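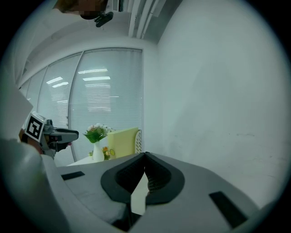

I have a bone to pick with the little cards on museum walls. You know the ones, white rectangle, small type, placed at exactly the height where you have to bend if you're tall and squint if you're me.

Last month I went to see the Josefien Verstraete show in Gretham. It's 790 miles round trip if you count the detour for my sister, and I'd been looking forward to it since before Christmas. Verstraete paints kitchens and stairwells, mostly, in these chalky greens that look like nothing at all online and then knock you sideways in person. I walked into the first room and did what I always do. I went straight to the card.

It said the painting "interrogates domestic liminality." So then I looked at the painting and tried to find the liminality. I stood there like I was hunting for my keys! It took me a good while to notice the back door in it was open, and that the light on the floor had come from there, and by then a school group was coming through and I had to move.

So in the second room I tried an experiment. No cards until I'd looked at a thing for five minutes by my watch. Five minutes is an awfully long time to look at a stairwell, I'll tell you. The first minute you feel foolish. Somewhere in the third I got bored and started planning dinner, and then I caught a streak of orange under the banister, plain as day, that I'd have sworn wasn't there before. I wanted to grab the guard by the sleeve and show him.

My friend Marti thinks I'm being a snob in reverse. She says plenty of people walk into a gallery feeling like they've crashed somebody's wedding, and the card is the one friendly face in the room. I'll give her that. I grew up in a house with no art books and I read every label at the first museum I ever went to, and I was grateful for them. Dates help. Knowing that Verstraete painted the last eight canvases with her left hand, after her right one gave out, that helps a lot (I got teary, and I'm not sorry).

But that's a fact, and I can do something with a fact. What I can't use is somebody telling me what I'm supposed to be feeling before I've had a chance to feel it. Put the name and the year on the wall. Put the rest on a sheet by the exit, and let me pick it up if I want an argument on the drive home.

I'm going back in May, before it closes. Marti's coming with me, and she has already said she's reading the cards.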